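Pantry shelf opens at Clovness community centre

Residents of Clovness may now collect tinned goods from a small pantry set against a floral-papered wall at the community centre on Cisholm Street. Items are kept on top of a light grey metal cabinet, with pull-ring lids favoured so that no opener is required.

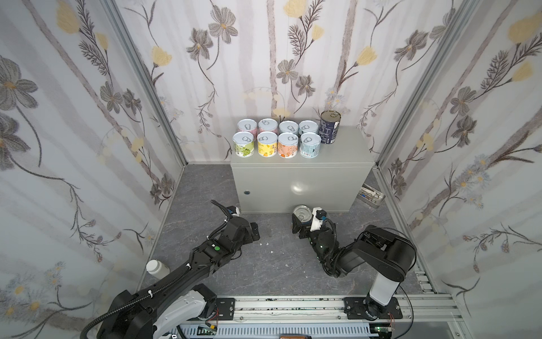 Hours and donations

The pantry is open each Wednesday from 2 p.m. Coordinator Lavanya Nadar said over 514 items had been received in October - most from households in the neighbourhood. Labels should be intact and legible. Enquiries may be directed to Faith Ondieki at the front desk.

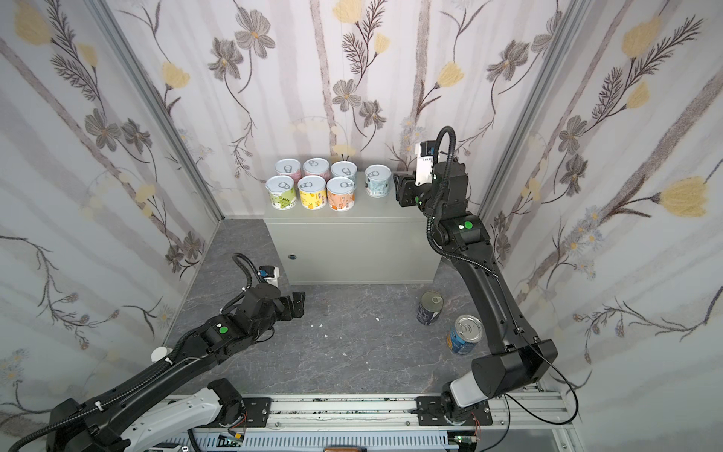
Canisters on the cabinet, with two cans on the floor to its right.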